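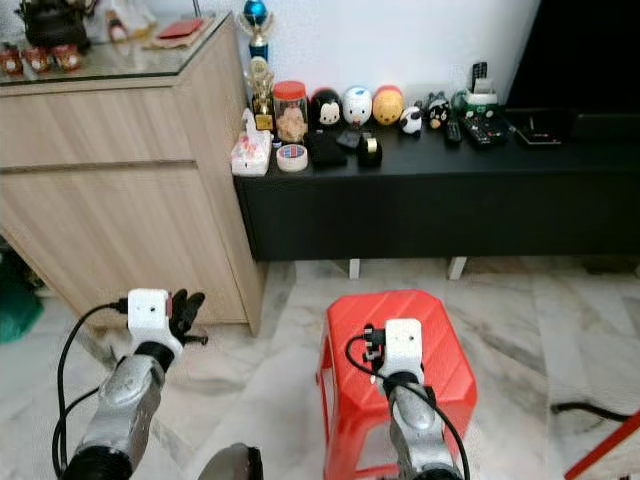

My opinion is simple, and I have held it long enough to be tired of defending it at dinner: the person who shows a robot a task should do it slowly, and should do it badly sometimes, and should not be asked to hide this afterward. Many people who work with me do not agree.

I teach robots by remote control. I hold two handles, I look at what the cameras on the robot give me, and I move its arms until the job is done. The job is usually something from a home, like putting a stool back in its place or closing a drawer. Then we do it again. One showing of a task we call an episode, and a program later learns from all of them together. At Briretti, where I started, the rule was that an episode must be clean. If you touched the stool with the side of the finger and it slid a little, you pressed the red button and the episode was thrown away. In my first month I threw away up to 59 episodes in one afternoon. I went home ashamed, like a student who broke all the glasses in the laboratory.

My teacher then was Edvin Nyberg. He was patient and very strict. He believed that a robot should see only good hands. "You would not teach a child to write with crooked letters," he told me. I liked this sentence and I repeated it to other people for a long time.

But I have a daughter, and I have watched her learn to write. Nobody gave her only perfect letters. She saw me make a mistake, cross it out, and write the word again. From this she learned something that the printed letters could not give her, which is what to do when the word is already wrong.

A stool is a good case. Take a cheap plastic one with legs that spread out, on a smooth tile floor. You come from above with the gripper and you think you will take it by the edge of the seat. The seat is wider than the fingers like to open, so you must choose a place to pinch. If you come too low, you push it, and it slides. Now the stool is somewhere else, and turned. A robot that saw only clean episodes has never met this stool. It closes its fingers where the stool was before. I have seen a robot close its fingers on air three times, very politely, and then carry the air to the table.

With the slow and imperfect episodes the result was different for us. I will not give a percentage here, for I do not trust the ones I have. Our tests were small, and we changed the rooms between them. I can say that when we kept the episodes where the operator pushed the stool, stopped, looked and went after it, the robot also began to go after it. It was not beautiful. It was what I would want in my own living room.

There is a second part to my opinion, and it is about the room. Some teams clear everything before they record. They take away the bags, the snacks, the remote controls, the small toys that a family collects beside the television. They want the program to look only at the stool. I understand it, and for the first days with a new task I would do it too. After that I think it is a mistake. In a real house the shelf under the television is full. There are a trophy and a box of tissues and a roll of tape which somebody will need on the day it has been moved. A robot that was taught in an empty room has learned that the only thing in the world is a stool. I would rather let it learn early that most things in a home are not its business.

Hammad Soomro, with whom I share the work now, says that I make a virtue from laziness. He says that an operator who knows mistakes are kept will make more of them, and that some of these are only careless, with nothing to learn inside. He is right about this, and I have no good answer to all of it. An episode where I drop something because I was thinking about lunch should be deleted. I delete it. The difference between a useful mistake and a lazy one is usually in the next 3 seconds. If the hand recovers with a purpose, I keep it. If it waves around like somebody looking for the light switch, I do not. Hammad says this is a matter of taste and cannot be written as a rule. Maybe so, but the clean rule is also a taste, only it was written down first.

He has another objection which I take more seriously. Slow showing makes a slow robot. If I take a long time above the stool, deciding where to pinch, the program learns the waiting also, and it waits when there is no reason. This really happens. Ours used to hang over the seat with the fingers open, exactly as I do, and I felt that somebody was imitating me at a party. We had to cut some of the long pauses, and we had to ask operators to decide before they arrive, and not above the object. So I must correct my first sentence a little. Slowly, yes, but a steady slowness — a person who carries soup, not a person who has forgotten why he came into the kitchen.

What I cannot accept is the way the work of the hand is spoken about. In meetings it is called "collection," as if the episodes were lying on the ground and we only picked them up. The operator's name is often not kept with the episode. I asked once for this to change and was told it is not needed for training. Perhaps it is not. But when the robot tilts its wrist a little to the left before it grips, I know whose wrist this is. It belongs to a woman who trained with me and left in December, and she did it because her right shoulder was hurting. The robot has no shoulder pain. It still tilts.

I think we should write these things down, the sore shoulders too. It would cost one line of text per episode. Edvin, when I told him this, answered that I was becoming sentimental, and then he asked me to send him the two episodes with the tilt, which I did the same evening.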